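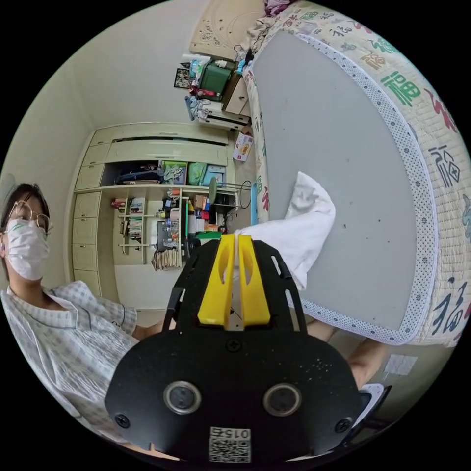

Bridumwood's weather update is live, and I've been rained on all morning

18/08/2021

So the big patch for Bridumwood landed last night, and if you've been putting off going back to Brira's survival sandbox, you might want to clear an evening. Storms now roll across the whole map and they change how you play, which I didn't expect to care about as much as I do. Rain drowns out footsteps. Wind drags your arrows sideways (I missed a parked cart, twice). Fog comes in off the marsh and can sit there for nearly 22 minutes.

Lead designer Rūta Hunt says in the patch notes that the team tested eight kinds of storm and kept five of them. Hail got cut, sadly - I was looking forward to hiding under a shield.

Servers still top out at 57 players, and the download is 687 MB on PC. Console folks have to wait until January, when publisher Soltia plans to ship it along with the new harbor area.

My squadmate Maya Abu Hammour already hates the lightning, mostly since it found her up a tree in full metal armor. I think it's the best thing they've added! You can turn the thunder volume down in the audio menu if you play with headphones on.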